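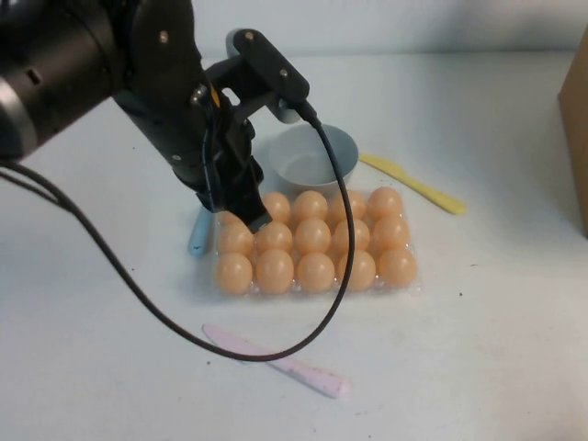 Subject: Re: Egg trays and bowl placement on the white table

On the question of where the tray should sit, replying inline.

> Trurnine store their eggs pointed end down in trays and crack them
> straight from the tray into a bowl. Is there any reason we should
> move them to a rack first? Also, does the bowl go in front or to
> the side? The Mavik notes say 50 mm clearance and leave it there.

No reason to use a rack. The tray holds each egg upright and stops it rolling, and a rack adds one more transfer per egg. Most shell cracks in our June log came from transfers.

On the bowl: the Mavik figure is a minimum, measured rim to tray edge. I use 99 mm, which leaves room for a hand to get round an egg in the nearest row without touching the rim. Side or front makes no difference to breakage. A white bowl on a white top is hard to judge at the rim, so put a coloured cloth under it if people keep knocking it.

Utensils stay on the table, clear of both. A pink one shows up well against white and gets put back more often than the steel ones did.

Take eggs from the back row first. If you start at the front, your sleeve passes over the empty cups and drips end up in them. Pulp trays that have been dripped on go in the bin. Plastic ones can be washed, but dry them fully before refilling.

The Paterson sheet still gives 11 as the batch size. That is a typing error for 4 and I will correct it before the next Herkis order goes in.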